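Ticket: Brenach booking calendar sending double confirmations
Opened by: Abundio Meléndez
Status: Waiting on support
February 2026

Hi again team, me with the pottery studio bookings. Since the last plugin update every customer who books a class gets two confirmation emails, and the second one has the wrong start time (out by an hour, always later). I had a lady turn up late to a glazing class and she was very nice about it but I'd rather it didn't happen again!

Tried so far: cleared the cache, logged out and in, switched the theme back to Leveck, turned off the Prisia mail add-on. With Prisia off I get one email, but it's the wrong one. Argh.

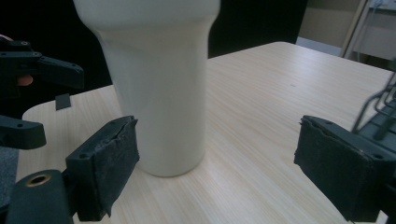 The time zone in the site settings says Brisbane. The one inside the calendar plugin says Sydney, and I swear I never touched it. I changed it to Brisbane, hit save, got the green tick, and when I reloaded the page it was back on Sydney. Did that 5 times in two different browsers, same result.

Update, after lunch: rang Rudd, who host the site. The bloke there reckons the database is fine and the plugin is rewriting its own settings on load. He could see the old scheduled job and a new one both sitting there, which might be your double email right there? I haven't deleted either of them, didn't want to make it worse.

Update 2: rolled back to the July version on the test copy and the time zone sticks. Still two emails though, so maybe it's two separate problems. Can someone please tell me which job is safe to remove? I've got 6 people booked for the next hand-building class and I'm emailing them all myself for now. Log file attached to the ticket, error starts near line 1200.

Cheers,
Abundio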